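How to Teach a Dog to Settle on a Mat (Without Buying the Kit)

Search for "place training" and the first thing you'll find is somebody selling you a place. The Mernar bed my sister swears by has a raised deck and a training booklet. My dog Fetside learned the same thing on a bath mat with a coffee stain. I have my doubts about most dog advice, including some of mine, so take what follows as what worked on three dogs and mostly worked on a fourth.

What you need

A mat the dog can lie down on without hanging off the ends. Something with a rubber back if you have hard floors. Treats cut small, the size of a pea. I use boiled chicken. The "training bites" sold in pouches are fine, but check how big they are before you feed a dog 60 of them in a week.

You don't need a clicker. A short word like "yes" does the job if you say it the same way each time.

Step 1. Put the mat down and wait

Don't point, don't pat it, don't say anything. Most dogs will walk over to sniff a new thing on the floor. The second a paw touches it, say "yes" and drop a treat on the mat. Then toss one a few feet away so the dog has to leave and come back.

Do this for 5 minutes and pick the mat up. People tell you to do half an hour. I've never met a dog that learned anything in the last twenty minutes of that.

Step 2. Hold out for a down

Once the dog is trotting back to the mat on its own, stop paying for one paw. Wait for all four. Then wait for a sit, then a down. If you get stuck, lure the down with a treat twice and then quit luring. Elvia Cuevas, who ran the class I took in October, let her students lure all they wanted, and I'm still not convinced. Half of us ended up with dogs that wouldn't lie down unless a hand was on the floor.

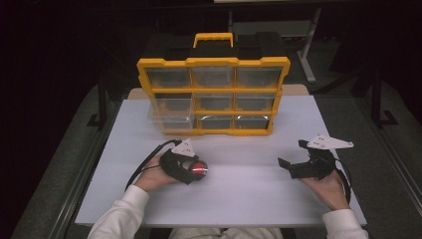

Step 3. Pay for staying

Now drop treats between the front paws while the dog is down. Go fast at first, one every couple of seconds, then stretch the gaps unevenly. If the dog gets up, say nothing and wait. You'll read that you must march the dog back every time. Try it if you like. Mine thought it was a game.

Step 4. Add the word

Say "mat" just before the dog heads over. I wouldn't start this until the dog goes there 5 times running without help.

Step 5. Make it harder, slowly

Stand up. Take a step. Sit on the couch. Open the fridge. Knock on a wall. Change one thing at a time, and go back to paying often whenever you add something new.

The doorbell comes last. There's a plan going around that promises a dog who ignores the doorbell by Sunday. Which Sunday, I'd like to know. It took us more than 70 sessions, and Fetside still lifts his head.

If the dog chews the mat

Pick it up between sessions. Leaving it out "so he gets used to it" got me a mat with no corners.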